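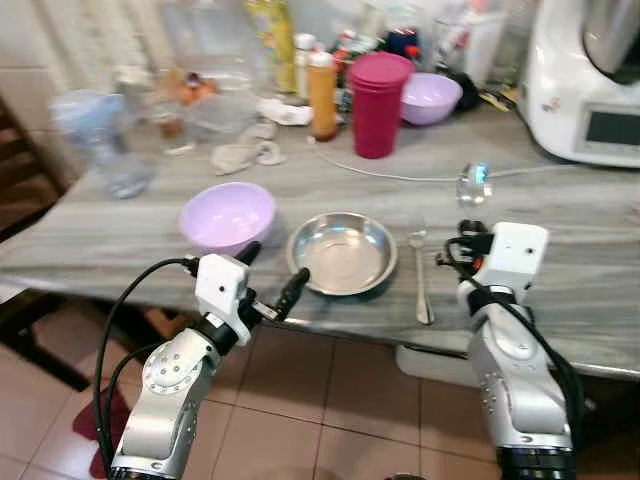 Kitchen testers wanted: Wadska two-arm bench kit

Lodstead is looking for people to try out the Wadska, a two-arm kit made for home kitchens, before it goes on sale in January. You would use it in our test kitchen and tell us what you think of it. You don't need a technical background. We would like to hear from people who cook most days and have never used anything like it.

What you would do

Each tester comes in for 3 sessions of 4 hours. You guide the arms by hand through ordinary bench jobs: moving bowls and dishes, picking up a spoon, clearing a space at the front of a crowded counter. After that you set the same jobs from the Juseck control app and note where you got stuck. The last half-hour of each session is a written survey and a chat with one of our staff.

We are mainly interested in the set-up steps, the wording in the app and how the grippers cope with metal, plastic and glass. Please be blunt. The printed manual is still a draft and we expect to rewrite a good part of it.

Who can apply

You must be 18 or over, able to stand at a bench for an hour at a time, and comfortable reading instructions in English. We also have one session group running in Vietnamese, using the Tiêu version of the app, so please mention it if you would prefer that. Left-handed testers are especially welcome.

People who work for a robotics or appliance company can't take part, and neither can their immediate family.

Pay and conditions

Testers are paid $996 for the full program, by bank transfer after the third session. If you have to pull out early you will be paid for the sessions you finished. Sessions are recorded on video for our design team only, and you will be asked to sign a consent form on your first day. Tea, coffee and lunch are provided. Wear closed shoes and tie back long hair.

There are 8 places.

How to apply

Fill in the tester form on the Lodstead website and tell us what your own kitchen bench is like, including how much of it is usually free. Applications close 3 August 2018. We will reply to everyone who applies, including those we can't take this time.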